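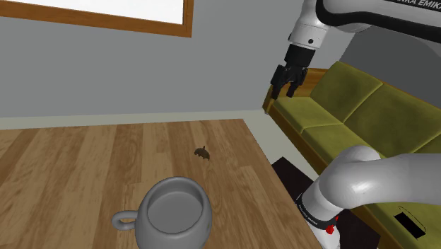

The Slow Return of the Evening Ferry

Nilten lost its evening boat 11 years ago, when the bridge at Unton opened and most riders took to their cars. In April it came back. The Idholm leaves the town dock at 6:40 and reaches Reddy in 40 minutes, with one stop on request. 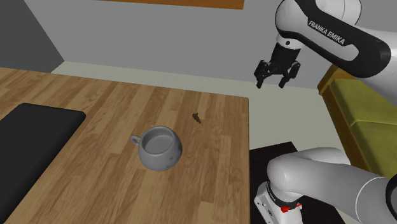 Reading time: 3 min (588 words)

Fraser Nisbet rode the old boat to work and rides the new one home. The bridge is quicker, he says, but he has to park at the other end.

A single ticket costs $12. Bikes go free if there is room on the lower deck. The snack counter has not reopened, and regulars bring their own coffee. The winter timetable is still being worked out, and the last sailing may move to an earlier hour.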